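The Arm That Was Right in Its Own Opinion
Project report, Robotics Lab course, second-year group
Author: Urmila Chauhan

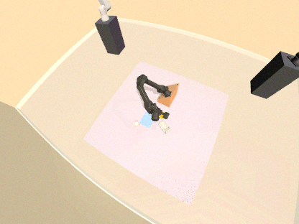 1. What the project was supposed to be

The assignment was to take a simulated arm, give it a handful of small objects on a mat, and get it to pick up whichever one it was told to. My group named our controller Celutine, for reasons that made sense at one in the morning. The plan was to spend three weeks on the controller, one week on testing, and the remaining time looking modest about our results.

We spent one week on the controller. The rest went on a fault that I will describe in the order we misunderstood it.

The task used for all the runs in this report is "pick up the yellow object." The other small objects are distractors: a light blue square, a cream-white ball, and a greyish-beige rectangular piece. Object positions are shuffled at the start of each run. A run counts as a success if the yellow object is above the mat and between the gripper parts when the run ends, and a run is stopped early if any link touches the mat harder than the limit we set.

2. The first batch

We ran 198 trials overnight on the lab machine, which is called Graminby and has a fan you can hear from the stairs. In the morning the log said 198 trials, 198 successes.

I would like to report that we were suspicious. We bought donuts. I drafted a sentence for this report containing the word "robust." Then our lab instructor asked to see one of the successes, and we opened a replay at random.

The arm reached down, closed on a spot next to the yellow object, and rose with great dignity, holding air. The yellow object stayed on the mat. The log said SUCCESS. We opened a second replay, which was the same except that the arm also pushed the ball off the mat on its way over.

3. Fault one: the scoring

This one was quick to find and embarrassing to write down. The success check read the height of an object and compared it with the height of the mat. It read the height from the planned position of the object, meaning where the object would be if the grasp had worked. The planner always assumed the grasp had worked. So the check asked the planner whether the planner had done a good job, and the planner said yes 198 times.

I wrote that check. It had passed its unit test, which I had also written, using the planner.

After the fix, the check reads the object's position from the simulator itself. We rescored the same 198 replays without running anything new. Successes: 64.

4. Fault two: where the gripper thought it was

Now that we had a real number, we had a real problem. The misses were all in one direction. If you stood behind the base of the arm and looked toward the mat (figuratively; we spent a lot of time with our heads tilted at a monitor), the gripper always closed short and a little to one side of its target.

Our theories, in order:

Theory A: the physics step was too coarse. We made it finer. Each run took much longer and missed by the same distance.

Theory B: the gripper was too slow to close, and the object slid away. We watched the replays at quarter speed. The objects were not sliding anywhere. Most of them were never touched.

Theory C: the color detector was confusing the yellow object with the orange block under the base of the arm. This was my favorite, and I defended it for two days. The detector does sometimes mark part of the orange block as a candidate, but it throws it out again for being far too big. I had not read that part of the detector. It was four lines below the part I had read.

Theory D was the Szűcs offset, named for the tutorial file we started from. That file sets up the arm with its origin at the bottom of the mounting block. Our scene file puts the origin at the base joint. Both are perfectly reasonable. We had used the arm from one and the scene from the other, so every target was shifted by the distance between the two points: 70 millimeters, mostly sideways, because our block is set at an angle to the mat.

The reason any trial succeeded at all is that the planner makes a small search if the gripper closes fully without meeting anything. It had been groping its way to the yellow object a third of the time. We had written that search as an extra feature for bonus credit.

5. Fault three: the stop that did not stop

While chasing the offset, we noticed something worse, and this is the part I would ask next year's groups to read even if they skip the rest.

In trial 41 of the second batch, the arm drove its wrist into the mat and kept pushing. The contact limit should have ended the run. The log showed the limit being exceeded and a stop being requested 1811 times, once per physics step, until the run timed out. Every request was put in the same queue as the motion commands, at the back. The arm would have been delighted to stop as soon as it was finished.

In simulation the cost of this was a strange-looking replay. The lab also owns a real arm, a Tromau, and our controller was scheduled to be moved onto it the following Monday. The Tromau has its own hardware stop button, and a person is required to have a hand near it, so I do not want to make this sound more dramatic than it was. Still, the person with a hand near it was going to be me, and I had a version of the controller that treated "stop" as a suggestion to be considered in turn.

What we changed:

Stop requests no longer go through the queue. They clear it.

After a stop, the arm holds position and refuses new commands until someone resets it by hand.

There is a test in which the mat is raised on purpose so that the arm must hit it. The test fails if the arm moves more than a set distance after first contact. Somebody other than me wrote this test.

We gave up the Monday slot. The group after us was very happy to have it.

6. Results after the fixes

With the scoring, the offset, and the stop repaired, we ran 70 new trials and checked every replay by eye as well as by log. The log and our eyes agreed on all of them. The arm picked up the yellow object in 64 of the 70, the same number as the rescored first batch, which confused our instructor when we put both in one table.

Of the six failures, four happened when the yellow object was placed close against another item and the gripper could not get a finger in between. The other two were stopped by the contact limit, correctly, when the forearm came in too low. I count those two as the most satisfying failures of the project.

7. Still open

Crowded objects are not solved. We think the approach direction should depend on what is next to the target, and at present it depends only on the target.

The search behavior is still in the code but is now switched off by default and writes a line to the log whenever it is used.

The sentence with "robust" in it has been removed. The receipt for the donuts is attached to the group's copy of this report, and the course office has declined to reimburse it.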